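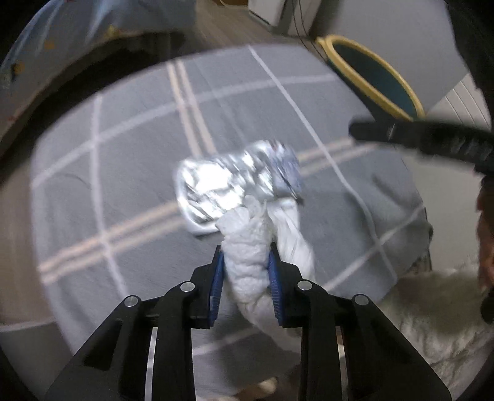 흑꼬리도요는 아직 안 왔다고 Lụa Phí가 말했다. 물이 다 빠질 때까지 기다려도 소용이 없을 거라고, 올해는 북쪽 바람이 너무 오래 분다고 했다.

나는 망원경의 다리를 진흙에 조금 더 깊이 눌렀다. 아침 여섯 시가 지났고 갯벌은 회색이었다. 우리 둘은 매년 3월에 이 둑에 앉는다. 처음에는 Khang Sầm도 같이 왔지만 그는 지금 큰 도시에 살고, 편지 대신 짧은 메시지만 보낸다. 왔어? 하고 그가 묻는다. 아직, 하고 나는 대답한다. 올해는 벌써 3번 그렇게 대답했다.

"작년에는 몇 마리였지?" 내가 물었다.

"18마리. 네가 공책에 썼잖아."

공책은 집에 있었다. 표지에 Đào라고 쓰여 있는데, 우리가 이 물가에 붙인 이름이다. 지도에는 다른 이름이 있지만 나는 그 이름의 발음이 어려워서 잘 쓰지 않는다. 이 나라에 산 지 오래되었어도 어떤 받침은 아직 내 입에서 미끄러진다. 새의 이름은 이상하게 빨리 배웠다. 도요, 물떼새, 저어새. 시장에서 쓰는 말보다 먼저 배웠다.

Lụa는 보온병을 열고 차를 따랐다. 차에서 생강 냄새가 났다.

"어머니가 새를 좋아하셨어?" 그녀가 물었다.

"아니. 어머니는 새가 벼를 먹는다고 싫어하셨어. 논에서 냄비를 두드리셨지."

그 소리를 나는 지금도 기억한다. 냄비 소리가 나면 새들이 한꺼번에 일어났고, 하늘이 잠깐 어두워졌다가 다시 밝아졌다. 어머니는 화가 나 있었지만 나는 그 순간을 보려고 논에 따라갔다. 그 말은 어머니께 하지 못했다.

해가 둑 위로 올라왔다. 멀리 물가에서 작은 점들이 움직였다. 나는 눈을 망원경에 댔다. 민물도요였다. 부리로 진흙을 찌르고, 달리고, 또 찔렀다. 30마리쯤 되어 보였는데 세는 동안 자꾸 자리를 바꾸었다.

"그것도 써." Lụa가 말했다.

"우리가 기다리는 새가 아니야."

"그래도 왔잖아."

나는 영수증 뒷면에 숫자를 적었다. 연필이 추위 때문에 잘 안 써졌다. 그때 왼쪽에서 소리가 났다. 짧고 조금 쉰 소리, 두 번. Lụa가 컵을 내려놓지 않고 들고만 있었다. 우리는 서로 보지 않았다.

새는 낮게 날아왔다. 날개에 흰 줄이 있었고 꼬리 끝이 검었다. 한 마리였다. 물 위를 한 바퀴 돌고 민물도요들 뒤에 내려앉아서, 긴 부리를 등 깃털에 넣고 바로 잠이 들었다. 얼마나 멀리서 왔는지 나는 모른다.

"바람이 오래 분다고 했지." 내가 작게 말했다.

"분다고 했지, 못 온다고는 안 했어."

나는 전화기를 꺼내서 Khang에게 메시지를 쓰기 시작했다. 왔어, 라고 쓰고 나서 한 마리라고 써야 할지 생각했다. 장갑을 벗은 손가락이 빨갛게 되었다. Lụa는 남은 차를 내 컵에 부었고, 밀물이 들어오기 시작했다.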